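This site uses cookies to remember your settings. Accept | Manage cookies

Notebook: Kobori arm, trial unit
Oct 18, 2019
Entered by Ermira Radonjić

Print | E-mail this page

Second session with the Kobori on loan from Skidska. Quote on file is 3377 for arm, gripper and one year of support. Mandla wants a yes or no before the loan runs out, so I am sticking to tabletop work and leaving the conveyor tests to Tavion.

Updated the controller first. Took almost 23 minutes and dropped the saved poses, same as in August. Re-taught home and the two approach points by hand. Support at Skidska say the pose file has to be exported before an update. The manual doesn't mention it. 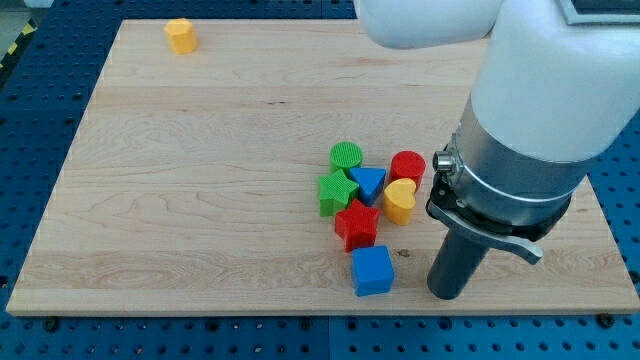

Arm down at the near side of the block cluster, by the blue cube. Yellow hexagon left out at the far corner.

Ran 16 slow approaches to the cube, no grasp. Stopping height looked consistent by eye but I want a gauge on it. Approach from the right is fine. Coming in between the heart and the red cylinder, the planner takes a wide swing over the top and adds time. Sunita thinks the default clearance is set too large. Haven't found where to change it.

Not tried yet: the stars, and the long reach to the hexagon.

Teach button is stiff. Cable strain relief is better than on the Wumley we sent back.

To do
- export poses, keep a copy on the shared drive
- ask Skidska about clearance setting and price of spare fingers
- height gauge from Gwendolyn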